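BERTHORPE WATER SAVING SCHEME OPENS TO KARNTON HOUSEHOLDS

For immediate release

Households in Karnton can sign up from May for a free home water check, paid for by the Berthorpe scheme. 500 places in the first round. No means test, tenants welcome, landlord's permission only needed if a tap has to be changed.

A visit takes less than an hour. The fitter looks at taps, shower, toilet cistern and any outside pipe, then leaves a written note of what was found. Small leaks mended on the spot, bigger jobs passed to Marikar, who hold the repair contract. 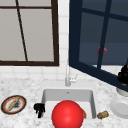 Bookings are open 9am to 7pm. Evening slots go first, so ring early if you work days. People already on the Tusport list do not need to apply again — there place carries over.

The scheme ran in Tusport last year and reached 3005 homes. Dripping taps and running cisterns were the most common faults. Most were put right in one visit, and a shortage of parts held up the rest untill spring.

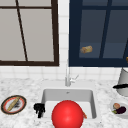

Page last updated: May, 9.00am

What the check does not cover: boilers, central heating, shared drains, anything under the road. Report those to your supplier in the usual way.

Flats above the third floor — please say so when booking, the pressure test needs different kit. Parking is also worth mentioning, several streets in Karnton are permit only.

A second round will follow if the first fills up. Dates to be confirmed.

ENDS

Notes to editors: the Berthorpe scheme covers Karnton and Tusport. Marikar carries out repairs under contract and does not take bookings. Press enquiries to the Berthorpe office, 9am to 7pm.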